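Wednesday, January 21, 2026

Pliltex bench, dye rinse samples, continued from the last page.

Started on the yellow today. The jar of stock had been at the back of the Tillman cupboard and I wanted it split into tubes before anybody else dips into it. Went with the clear graduated tubes, the ones with the threaded necks. The ticks are printed small, so read them at eye level and against something white. Read at the bottom of the curve, same as always.

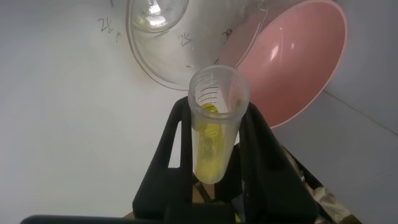
Filling to the mark is slower than it sounds. Pour down the side of the tube, stop short, let it settle, then top up. I overshot once and tipped the lot back. Keep the tube upright the whole time - if it leans, the reading is no good and you end up doing it again.

Labels for this set go in the Traltito book, not on the tubes. The marker we have comes off when the tubes are rinsed, and last April we lost 3 of them that way. Caps stay in the lidded box until they are needed.

Before starting the next set, check each tube for marks round the rim and inside the neck. Anything that doesn't wipe off, put that tube aside and use it for water. Bags of bits should be kept to one side of the white table, away from the pouring. 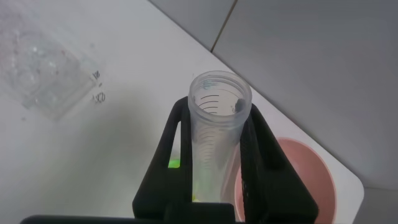 Bench notes, Drotent workshop
Entered by: the bench technician

Still to do: write up the yellow in the Traltito book, order more tubes, wipe down the table. The stock jar wants a new lid - the old one doesn't seat properly. Red set next, same marks as the yellow.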